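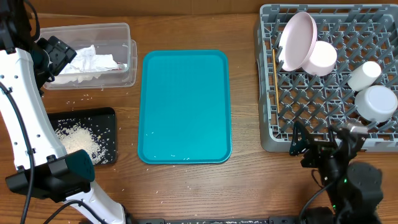
Spilled rice: let it sit before you sweep

Dry rice is one of the easier things to clean off a wooden table, as long as you keep water away from it at first. Wet grains turn sticky and work their way into the grain of the wood.

Use the edge of a stiff card and push the rice toward you in short strokes, into a small tray held just under the table edge. Go with the grain. For the last few bits, press a barely damp paper towel straight down and lift. Don't rub.

Check the trays too. Rice collects inside a raised rim, and if it goes into the dishwater it swells and ends up in the drain. Tip each tray over the trash and tap the back 2 or 3 times.

Clearing a tray after a meal

Paper and wrappers come off first, then chopsticks, then the cup and saucer. Plates go last. Scrape them before they go near the rack – a rack with food in the slots is a nuisance to clean.

Lenka Machala in Prosby keeps a clear bin at the back of the table for napkins and packets, and empties it every evening at 7.
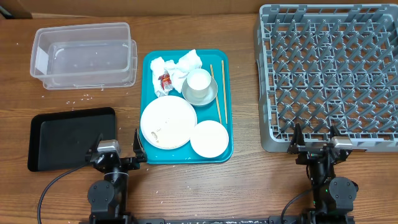 Tray still to be cleared, with the dish rack on the right.

Washing the rack

Soak a plastic rack in warm water with a squirt of dish soap, and go between the pegs with an old toothbrush. Rinse it, then stand it on one side to drain. Ours gets this once a month, more often in October when the house is full.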